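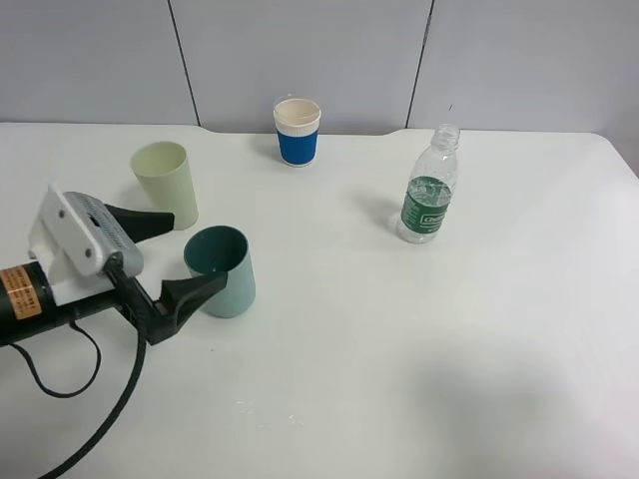 In Praise of the Mismatched Cup

I have owned matching cups exactly once. They came as a boxed set when I moved to Cakthorpe, all the same cream color, and within a year I was bored to tears by them. Give me a table where every cup is a different one!

Plastic tumblers are my great love here. A good one tapers toward the bottom, opens out at the rim and weighs next to nothing, and it comes in greens you would never dare put on a wall. I have 26 of them at last count (my sister says this is a problem, and she drinks out of them every time she visits). Pale yellow-green is for lemonade. The two-tone kind, dark inside and minty outside, is what I reach for with milk, which looks wonderful against the dark.

I'll even stand up for the paper coffee cup. I know, I know, you should bring your own, and most days I do. But that ribbed sleeve is a lovely bit of design, and I like running my thumbnail down the ridges while I wait for the coffee to cool. Blue ones especially.

Where I part ways with my friend Panya Nakpan is the water bottle. Panya thinks a plastic bottle has no place next to proper cups. I think a clear bottle with a bright label looks cheerful standing at the back of a table, and I refill mine until the label peels.

What all of these need is a plain white tabletop. I spent 20 years with dark wood and never noticed how much color it was swallowing. On white, even a cheap green tumbler glows a little. So before you buy another set of six, go through the back of your cupboard, pull out the oddballs and put them all on the table together. Mine are staying out all June.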